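The Nine Hundred Dollar Story

Every famous founder has a number, and Zahira Ginting's is $900. It is on the back of her memoir and in the first minute of her talks. It was printed on the little card that came with my jar of Taltum, the face balm she says she started with that sum and a borrowed stove in Doltstead. I have now heard it so often that I could tell it in her voice, including the part where the stove goes out.

I wanted to know where the $900 came from. It seemed like a small thing to ask.

In the memoir, published by Bestberg, it is the last of her savings from a job answering phones at a dental office. In a podcast recorded before the book, it is a loan from an aunt. In a morning show clip from the year she married the lead singer of Lumbantobing, it is what she got for selling her car. A fourth telling, to a student paper, has her winning it in a business contest that I have not been able to find any trace of. The amount never moves. Everything else does.

None of this makes her a fraud. People misremember, and people who do four interviews before lunch misremember more. But the story does a certain job, and it is fair to look at the job. It tells the buyer that the company was there before the marriage, and that the marriage had nothing to do with it.

The dates are less tidy. Ginting was known to nobody outside Doltstead until the wedding, when pictures of her in her mother's green jacket went everywhere. Taltum's first public sale came that August, and the announcement went out on the band's mailing list. She sold 2000 jars in one evening. The memoir gives that evening a whole chapter and leaves out the mailing list.
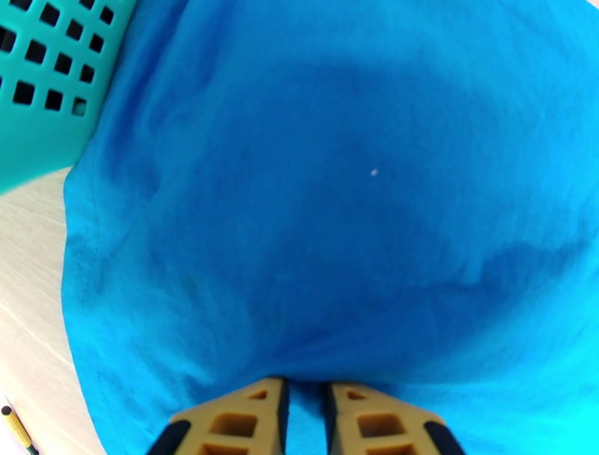

Pieter Declercq thinks I am being a pill about this. Plenty of men have built companies on a wife's money or a father-in-law's phone book, he told me, and they get called well connected, while a woman who uses her husband's mailing list gets a magazine writer counting her aunts. He also said the balm is good.

He has a point, and I have chewed on it for a while. I would be happier to concede it if Ginting conceded anything herself. A founder who said, sure, the band helped, would be easy to like. What she says on stage is that she "never opened a door with his name." The band's name was in the subject line.

We spoke twice, both times by phone, both times with a publicist on the call. She was warm and quick and she laughed easily. When I brought up the aunt, she said the aunt was real and was very proud of her. When I asked whether the aunt had lent the money, she said that family support takes many forms. I asked about the car. She said it had been a terrible car.

What she wanted to talk about was discipline. She gets up at 5 a.m. She answers customer letters herself, or did, in the early years. She trained as a paralegal and reads her own contracts, and on this subject she was the most convincing she had been. She walked me through a bad distribution deal she had turned down, clause by clause, with real pleasure, and for ten minutes I forgot I was supposed to be doubting her. There is a working businesswoman in there. I would have read 300 pages by that person.

The book she did publish has very little of her in it. It has sunsets. It has a chapter of advice to young women that could be pasted into any memoir of the past 20 years, and the advice is to believe in yourself and keep a budget. The marriage, which ended after three years, gets a page and a half – most of it about gratitude. 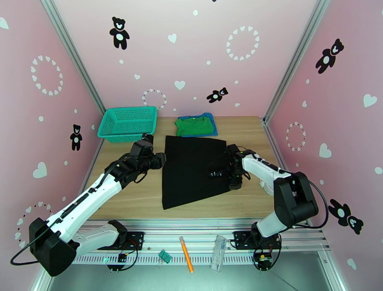

Two robot arms and a piece of laundry on a wooden tabletop.

The divorce is where the origin story earned its keep. Once the couple had split, the question of who built Taltum stopped being gossip and became a matter of who owned what. The settlement is sealed. Ginting kept the company and the name, and the band's next record had a song on it called "Nine Hundred" that fans have been picking apart ever since. I have listened to it more than I would like. As far as I can tell it is about a train.

I did try the ex-husband. His manager wrote back within the hour to say he wished Zahira well and would be on tour.

The dental office in Doltstead is still open. The woman at the front desk had been there long enough to remember Ginting, and said she was good on the phones and left sooner than they would have liked. I asked what the job had paid in those days. She wouldn't tell me, but she did ask whether I was the one writing the movie.

There is a movie, apparently. Ginting is a producer on it. The publicist confirmed that the script opens with a young woman at a stove, and said they had not yet settled on how she gets the money.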